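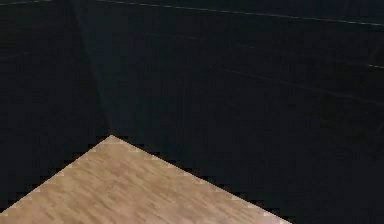

Page last changed: 8 March 2023

The village shop in Drarholm closed its doors as a private business last May. The owners had run it for most of their working lives and found no buyer. Within a month the nearest pint of milk was a bus ride away, and the bus ran twice a day.

The shop is open again now, owned by the people who use it. There are 387 members, each of whom paid at least £45 for a share. A share brings one vote at the yearly meeting, whatever sum was put in. It can't be sold on, and nobody has been promised any interest.

That money did not buy the building. It paid for stock, a second-hand chiller and the first quarter's rent. A £2,000 loan from Bondamel, a small lender in the next valley, covered the till and the card reader. The loan is being paid back monthly out of takings.

Village shops have been closing for decades. People who have a car do the main shop in town and use the local one for what they forgot, and a business can't live on forgotten eggs. Wages and power bills have gone up, while wholesalers often want a larger minimum order than a small shop can sell before the dates run out.

Drarholm got round the last of these by sharing deliveries with the shop at Holovko, six miles off. One order goes in under both names, the lorry stops twice, and the bill is split by the case. It took several weeks to agree who would pay for breakages.
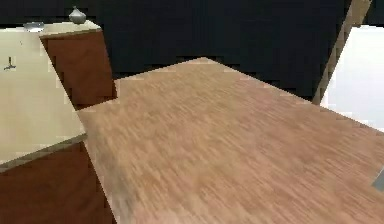
What sells

Bread goes first, and most of it is gone by eleven. The loaves come from Zito, a bakery that used to supply only cafés. Newspapers barely pay for the space they take up, but people who come in for a paper tend to leave with something else. Fresh fish was tried and dropped. Paraffin, birthday cards and cat food all do better than expected.

Prices are higher than in a supermarket on most lines. Members knew this when they joined, though it still comes up at meetings. Tinned goods cost a few pence more, and cheese costs a good deal more. Potatoes are cheaper, as they come from a farm at the end of the lane.

There are 4 paid staff, all part-time, and the shop shuts at five.
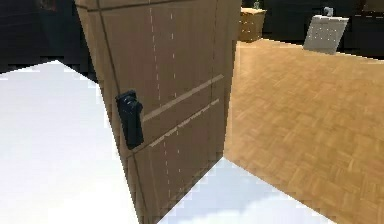

The early closing is the commonest complaint from people who work in town and get home at six. A trial of one late evening a week is planned for the summer. If it doesn't cover the extra wages it will stop.

The lease is the larger worry. It has three years left, and the landlord has not said whether it will be renewed. Members have talked about buying the freehold, but a second share offer would have to raise far more than the first, from much the same households.

For now the post counter is back two mornings a week, and parcels can be left behind the till.

Comments (3)

hillfoot_jan
We looked at doing this in our village and gave up over the insurance. Would like to know who they went with.

Old Paraffin
Very glad to see paraffin get a mention. The garage stopped selling it years ago and I was driving to Holovko for it.

M.T.
Good article, but the bus is three times a day now, they put the lunchtime one back on after Christmas.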